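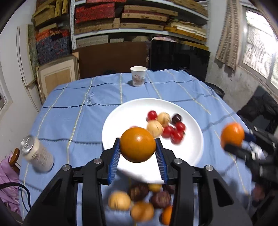 Department of Plant and Food Studies — Course Handouts

Fruit Crops and Their Uses
Handout 6: Sorting mixed fruit at the table
Prepared by Teófilo Cuadros
Revised May 2020

This handout goes with the second sorting session. Read it before you come in. The botany was covered in the February lectures and is repeated only where you need it for the worksheet.

1. What is on the table

The lot is mixed on purpose. It has citrus, small tomatoes in several colors, and pepinos. The round white plate has red cherry tomatoes on it together with pale yellow fruits with thin dark streaks and one that is almost black-purple. More pieces are on the cloth in front of the plate. The orange is the easiest piece to place, and most people start there.

Work with the pieces on the plate and the pieces on the cloth as one lot. Where a piece was lying when you started tells you nothing about what group it goes in.

2. Botanical groups used in this course

Citrus (family Rutaceae). The fruit is a hesperidium, a kind of berry with a leathery rind and segments filled with juice sacs. For this session the group means oranges and mandarins. A mandarin is usually smaller and flatter than an orange and has a looser rind, but size alone will not settle it. Look at the stem end as well.

Tomato (Solanum lycopersicum, family Solanaceae). A true berry. Skin color in tomatoes comes from two things, the color of the flesh and whether the skin itself is clear or yellow. A red-fleshed tomato with clear skin looks pink. The same flesh under yellow skin looks red. The dark types owe their brownish color to chlorophyll that stays in the ripe fruit, and the purple ones to anthocyanins in the skin. Some fruits have both.

Pepino (Solanum muricatum, family Solanaceae). Also called pepino melon or pepino dulce. It is not a melon. It is a close relative of the tomato and the potato, from the Andes, and it is grown from cuttings. The ripe skin is cream to golden yellow, often with purple stripes. The flesh is mild and juicy. Some fruits have almost no stripes, and these are the ones most often put in the wrong group.

3. Steps for the session

Step 1. Move the fruit off the plate and onto the cloth in a loose pile. Leave space between the pile and the plate so that you can put finished pieces back without disturbing the rest.

Step 2. Pull out the citrus. Write down the rind texture and the shape of the stem scar for each piece.

Step 3. Separate tomato from pepino. Use the stripes first, then the shape, then the feel of the skin. Tomato skin is thin and tight. Pepino skin is smooth too, but the fruit under it gives more like a pear when ripe.

Step 4. Sort the tomatoes by color. Use the four words on the worksheet: red, yellow, orange, dark. Do not make up new ones. "Dark" covers brown, purple and everything between, including fruit with mottled skin. If a fruit has two colors, go by the color that covers more of it.

Step 5. Size the pieces with the ring gauge. The smallest ring is 16 mm and the one for cherry types is 30 mm. A tomato that passes the 30 mm ring is entered as cherry no matter what the label on the box said.

Step 6. Weigh each group, not each piece. Tare the tray first. Last year's full lot came to 2,865 g, of which 1,374 g was citrus, so expect the citrus to be a large share of the weight even when it is a small share of the pieces.

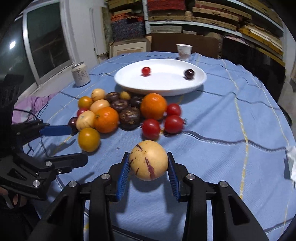 4. Pieces that cause trouble

Pale pepino against yellow tomato. A smooth, peach-colored pepino lying next to a golden orange tomato can be passed over easily. Turn the fruit. Stripes are often stronger on one side than on the other, and a pepino tends to come to a blunt point at the end away from the stem.

Striped pepino. Cream-yellow skin with dark purple streaks is the standard look, and there should be no argument about these.

Small mandarin against orange tomato. The mandarin has pores in the rind. The tomato has none. A green stem scar does not decide it, as both can show green there.

Brown spots. A brownish spot on a pepino may be a bruise or sun damage, or just overripe skin. Record it as "spot" and leave the cause blank unless you cut the fruit.

5. Cultivar names

Two of the tomato names on your sheet, Stasel and Jiton, are house names used by our supplier, Flundeck. You will not find them in the reference list at the back of the textbook. Treat them as labels for the lot — they do not count as cultivar identifications and should not be given as such in the report.

6. What to hand in

One worksheet per pair, with both names on it. Fill in all four color rows even if one of them is zero. Weights go in grams with no decimals.

Add a paragraph on one piece you and your partner did not agree on at first. Say what each of you thought it was and which feature settled the matter. If you cut the fruit to check, say so and describe the inside: segments, seed cavities, color of the flesh.

Worksheets are due at the start of the next session. Bring a hand lens for that one, as we will be looking at seeds.

7. Reading

Course reader, chapter on the Solanaceae, the sections on tomato and pepino. The section on eggplant can wait.
Course reader, chapter on citrus, first half only.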